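Perbridge ferry terminal talk — speaker notes
Yavuz Şimşekoğlu
11/11/2024

Open with the queue. No slides yet, just talk. A morning in June, two ships in, one gangway working. Passengers standing on the quay with their bags, coffee kiosk shut. Let them laugh or groan, then move on.

Who I am — quick. Port side, not ship side. Worked at Skustomel before Perbridge. Don't do the whole CV again, ran over last time.

Main point, say it early: small ports want cruise calls and plan for the ship. Berth depth, bollards, tugs. All fine. Then 1000 people walk off before lunch and there are 3 buses.

Skustomel story
- first season, everyone happy, band on the quay
- second call, no band, no shade, no restrooms open
- shops in the old town closed at noon same as always, no one had told them the ship was staying till evening
- Rernusard (the line) sent a polite letter. Read the one sentence, not the whole thing
PAUSE. Drink water.

What we changed at Perbridge
Arrival times go to the shops and the taxi stand the week before, in plain words. Not the berth plan, they can't read the berth plan. I can hardly read the berth plan.
Buses wait by the gate, not by the customs shed. Took 2 meetings to move them 1 street over. Worth it.
Crew get there own exit. Crew have a few hours off and want wifi and a pharmacy, don't put them behind the tour groups.

Stetsiuk slide — map with the walking route. Point at the bridge. Explain that the route used to cross the truck lane. Somebody will ask about the trucks, answer: they go round the back until the last bus has left.

Money bit. Keep short. Passenger fee pays for cleaning and signs, it does not pay for a new terminal. If the mayor's office is in the room say this slowly.

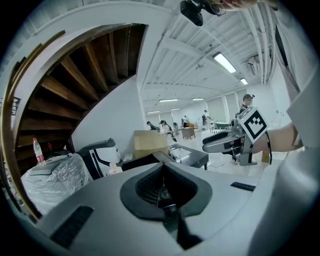 2 min read

Closing part
Ask who in the room has a call booked for next season. Hands up. Then ask who has walked the route from the gangway to the town square with a suitcase. Wait for it.

Homework for them: walk it. Bring someone older. Note every curb, every locked gate.

Questions they'll probaly ask
- shore power? Not my area, send them to the afternoon session
- bigger ships? We said no to one, explain draft and wind, leave it there
- locals complaining? Yes. Evening calls are worse then morning ones. We publish the list now and it helps a bit

If time is short drop the money bit, keep the map. Thank the hosts, leave the map up during questions.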